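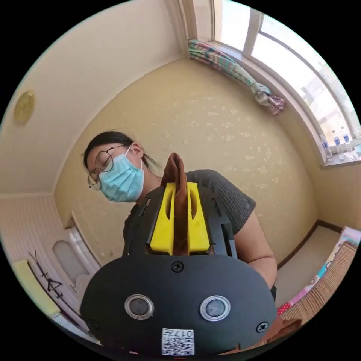 Brown cloth held upright in the yellow fingers. Vedden, upstairs room.

Visit report: the Hullik build at Vedden

The spring visit went to Vedden this year, 40 minutes by bus from Rinivport, to see a home build that a few of us had been following through its parts list. Hullik is a pair of hand-held grippers, made to be carried by a person while doing household jobs, with the recordings used later to teach an arm. The arm itself is not finished. It is in pieces in the garage and we saw it last.

We arrived at 10 and went up in two groups, as the bedroom is small. The couple who are building Hullik do their electronics in the kitchen and their printing in the garage, and use the bedroom for trials with cloth. They started with cups and boxes on the kitchen table last autumn, and moved on to fabric when the first set of fingers held up.

The fingers are the part they have changed most. The early ones were solid and printed in grey. They bent very little, and tended to push a towel along instead of picking it up. The present ones are printed in yellow with a slot through each, and take 50 minutes a piece on the garage printer. The filament comes from Agyeman, who sell it in short reels, useful if you only want a few parts in one colour. The black plates of the mount were cut from a sheet bought at the same place.

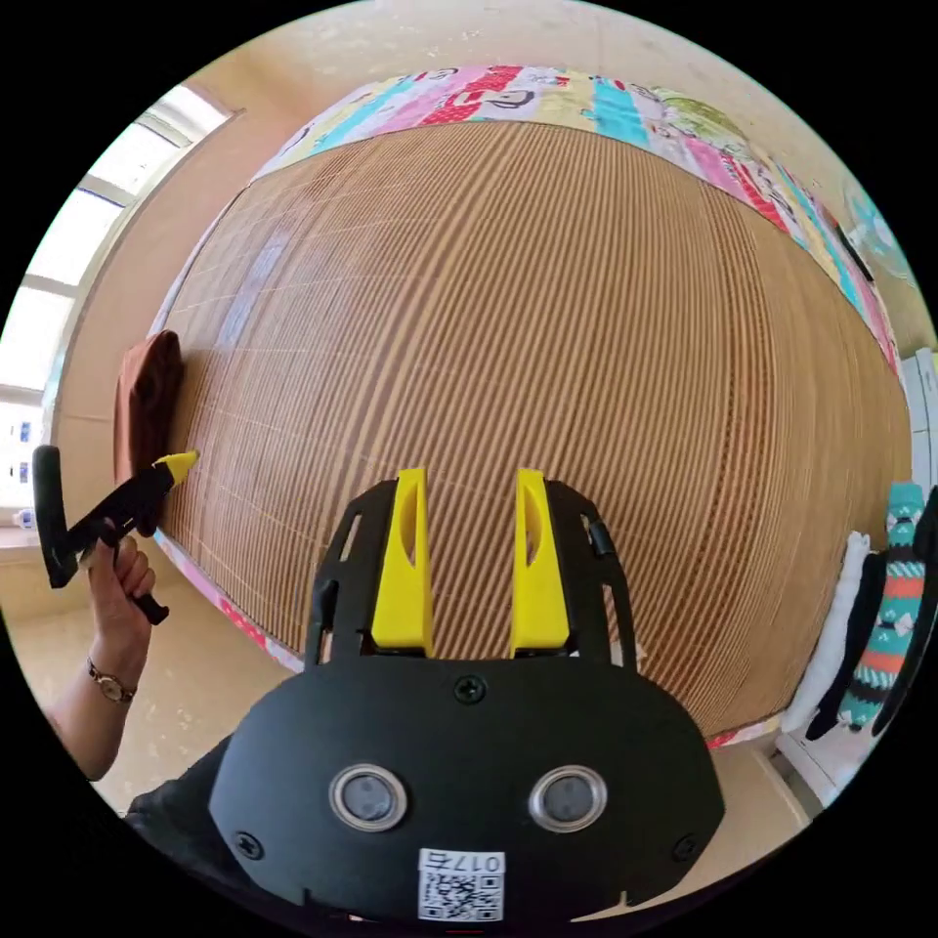

Cloth is harder than it sounds, and most of the talk upstairs was on how to get hold of the edge of something lying flat. A folded edge gives the fingers something to go round, and a single layer does not. The surface below matters as well. The bed has a mat of fine slats laid over it, and the brown cloth for the trials is put down on that, over towards the wall. On a soft quilt the tips sink in and take up the bedding along with the cloth. On the mat they can be brought in low. One of our group asked if a plain board would do the same job. They had tried one and found that thin cloth slid away from the tips.

Each gripper has a QR label on the housing. The labels are there so that left and right do not get mixed up when the files are copied across, which happened twice in the winter and cost them an evening each time. The screws on the face are not all one size but and come undone with the same driver. We were shown the housing opened up, and the wiring inside is tidy, with more slack than I would have left.

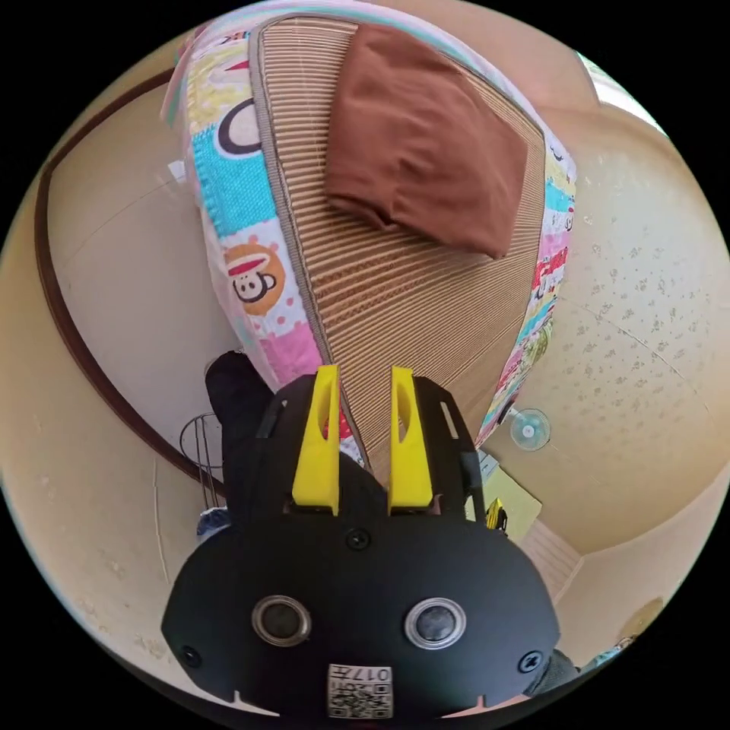
Fingers upright, with the folded cloth further up the mat.

The notebook was passed round while we waited for the second group. It lists 900 short recordings so far, most of them towels. Each line has the item, the fold and a tick or a cross. Crosses are kept, as they want the failed picks too. There was a fair bit of discussion about whether to note the light. The room has a good window and they do not work after dark, so up to now they have left it out.

Several of us had a go downstairs. The weight is forward of the hand and you notice it in the wrist after a few minutes. The trigger pull on the left one is stiffer, and they plan to change the spring.

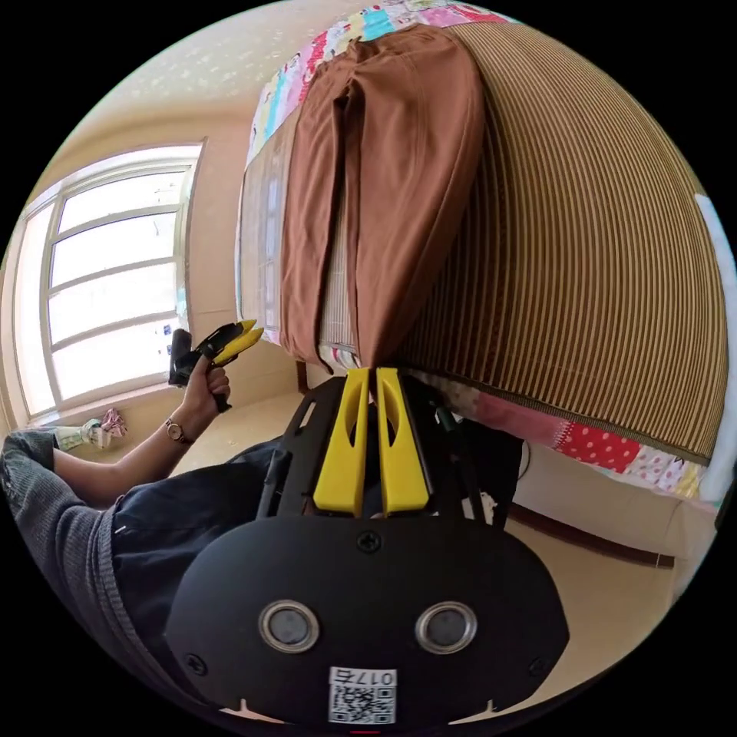 TROUSERS

Trousers are the newest item on the list. The pair used is brown, laid lengthwise along the bed with the legs side by side and the hem over the edge. Leaving the hem hanging was their own idea: it can be reached from the front, with no need to dig at the mat. The method they are working towards is one leg over the other, then hem to waist, with a gripper in each hand. The second step is the awkward one. The person has to lean a long way over the bed, and an arm bolted to a table could not do that, so they may have to turn the trousers round or put the arm on a rail.

GARAGE

The arm has its base and first two joints. The rest is waiting on bearings. The printer stands by the door, where it gets cold, and they have put a box over it. We looked at a tray of old fingers going back to the first version and were told to help ourselves, so there is now a set in the cupboard at Rinivport for anyone who wants to measure them.

Tea was at the kitchen table. The bus back goes from the top of the hill, not from where it drops you. Anyone planning to go in May should ask first, as the room will be in use.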